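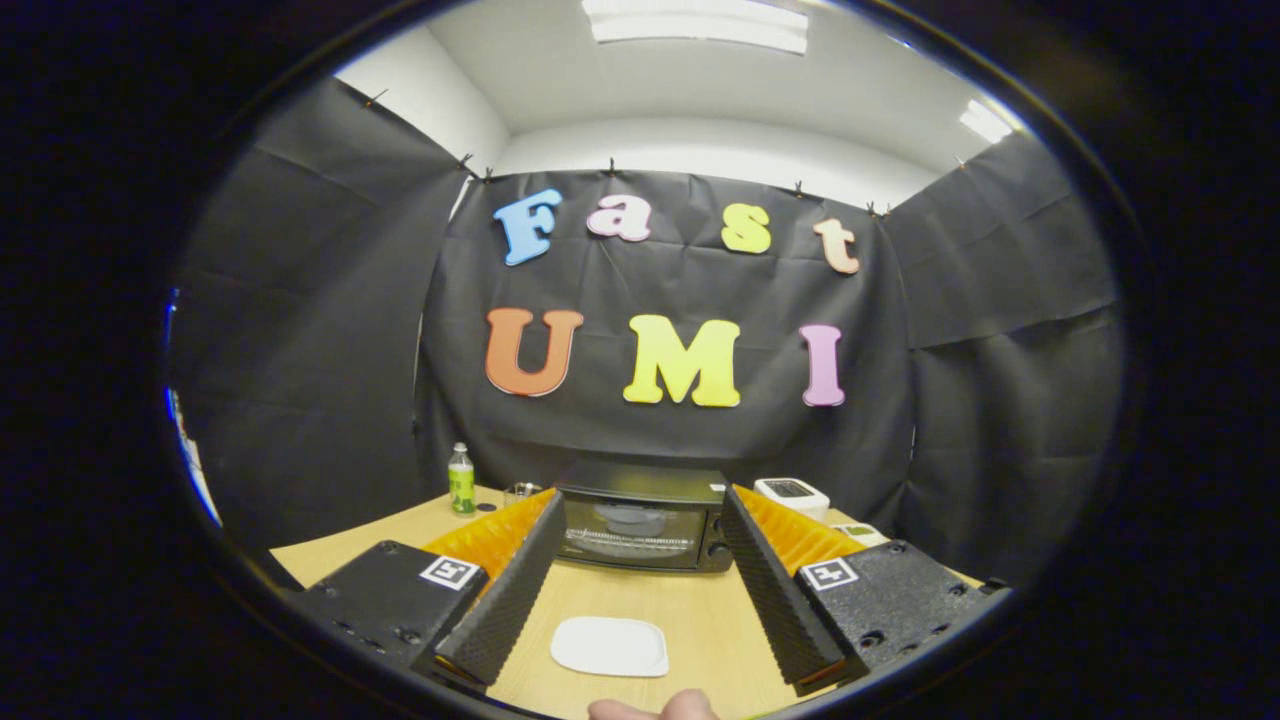
Raltier 2523 Countertop Toaster Oven

Home > Small Kitchen > Toaster Ovens > Raltier

Price: $74
Finish: black
Availability: in stock, ships from our Brasau warehouse
Item number: 2523

Overview

The Raltier 2523 is a compact toaster oven for people who cook in small amounts. It fits 4 slices of bread or a nine-inch pizza, and it sits on an ordinary kitchen counter with room left over for a cutting board. It toasts, bakes, broils and keeps food warm. There is no convection fan, no air fry setting and no app.

We have carried this model longer than any other oven in the store. Most people buy it as a second oven, for the nights when heating a full-size range for two potatoes makes no sense. It also sells well to renters, and to offices that want something in the break room besides a microwave.

Controls

Round knobs, set to the right of the door window. They control the temperature, the function and the timer. The timer is mechanical and has to be turned past the ten-minute mark before you turn it back to a shorter time. If you set it directly to three minutes, the bell may not ring at the end. The instruction sheet mentions this on the second page, and most of the calls we get about a "broken bell" are this.

There is a Stay On position to the left of zero. In this position the oven does not shut itself off.

What is in the box

Oven
Wire rack
Baking pan
Broil insert for the pan
Crumb tray, already in place under the lower elements
Instruction sheet, English and Spanish

A pizza stone is not included. The Katiyar small round stone fits on the wire rack with the door fully closed. The Katiyar medium stone does not fit, even though the packaging says it suits "most toaster ovens."

Rack positions

The rack goes in at two heights and can be flipped over, so in practice you have four places for the food to sit. Use the lower slot with the rack curving down for anything tall, such as a small loaf or a chicken leg. Use the lower slot with the rack curving up for cookies and most baking. Toast goes in the upper slot, rack curving down. For broiling, use the upper slot with the rack curving up and leave the door open at the first stop.

Check that food is at least an inch away from the upper elements. Bread dough rises more than you expect.

Toasting

The toast setting runs all the elements at full power, and the timer decides the shade. For ordinary sandwich bread, start at four minutes from a cold oven and three from a warm one. Frozen bread needs a minute or so more. Bagels should go in cut side up.

The back of the oven runs a little hotter than the front. With a single slice, put it in the center of the rack. With a full load, turn the slices halfway through if you want them even. Stripes on the underside come from the rack wires and are normal.

Baking

Preheat for eight minutes. The pilot light goes off when the set temperature is reached, and it will cycle on and off after that as the thermostat works. A light that goes off during baking does not mean the oven has quit.

Recipes written for a full-size oven usually do better at 25 degrees lower. The food is closer to the heat and the top browns early. If the top is done and the middle is not, lay a piece of foil loosely over the food. Keep the foil away from the elements and do not line the crumb tray with it.

The dial is accurate enough for casseroles, vegetables and frozen food. For pastry or anything fussy, we suggest the Tunum hanging thermometer, which hooks over the rack and can be read through the glass.

Pans that fit

The supplied pan is the largest that will go in. Beyond that, these standard sizes fit with the door closed:

Eight-inch square cake pan without handles
Nine-inch round cake pan
Six-cup muffin tin, most brands
One standard loaf pan, lower rack position only
Quarter sheet pan: does not fit

Handles are what usually cause trouble. Measure from the outside edge of one handle to the outside edge of the other. Glass dishes are allowed if the maker says they are oven safe, but never under the broiler. Glass lids should stay in the cupboard.

Where to put it

Set the oven on a flat, hard surface that can take heat. Leave four inches open at the back and on both sides, and do not run it under a low cabinet. The top gets hot enough to soften a plastic bag, so don't store bread, bottles or mail on it. Curtains, paper towels and any hanging cloth should be well out of the way.

Some wood finishes will discolor under any toaster oven that is used every day. A thin cutting board or a ceramic tile under the feet takes care of this. Make sure all four feet are on it.

Plug the oven straight into a wall outlet. Do not use a power strip, and do not share the outlet with a kettle or a space heater. Older kitchens often have the whole counter on one circuit, and the breaker may trip if you toast and microwave at the same time. The cord is short on purpose.

First use

Take out the rack, pan and insert and wash them in warm soapy water. Pull off the cardboard strip behind the crumb tray. It is brown and easy to miss. Then run the oven empty on its highest setting for fifteen minutes with a window open. There will be a smell and possibly a little smoke as the coating on the elements burns off. If it still smells after the third or fourth use, call us.

Cleaning

Unplug the oven and let it cool completely. Wipe the inside walls with a damp cloth and a drop of dish soap. Skip spray oven cleaners, steel wool and anything with lye. The walls are coated, and once the coating is scratched food sticks to that spot for good.

The crumb tray slides out from the front. Empty it once a week if you toast daily. Baked-on grease comes off after a soak of an hour or two in hot water with baking soda.

Clean the glass when it is cool. For brown spots near the hinge, a plastic scraper works better than a sponge. The rack can go in the dishwasher. The pan can too, though it will turn dull. Do not put the crumb tray in the dishwasher, as it warps.

Replacement parts

Wire rack: in stock
Crumb tray: in stock
Baking pan: in stock
Broil insert: special order, allow two weeks
Timer knob: in stock, sold singly
Door glass: not available

Parts for the older 3000 series look almost the same and do not fit. The 3000 rack is slightly wider and will jam. The model number is on a label on the underside of the oven. Please check it before you order.

Warranty and returns

Raltier covers the oven for one year against defects in normal home use. Use in a restaurant, a food truck or a shared commercial kitchen is not covered. Keep the receipt, or look up the order in your account.

Unused ovens can come back to us within thirty days in the original box. Ovens that have been used can be returned only if something is wrong with them. Please empty the crumb tray first. Returns that reach the warehouse on a Sunday are logged the next working day.

Customers also looked at

Raltier two-slice oven, white
Katiyar round pizza stone, small
Tunum hanging oven thermometer
Tunum silicone mitts, pair

Price changes

Raltier has told us the price will go up in March. Orders placed before then ship at the current price, including backorders on the broil insert.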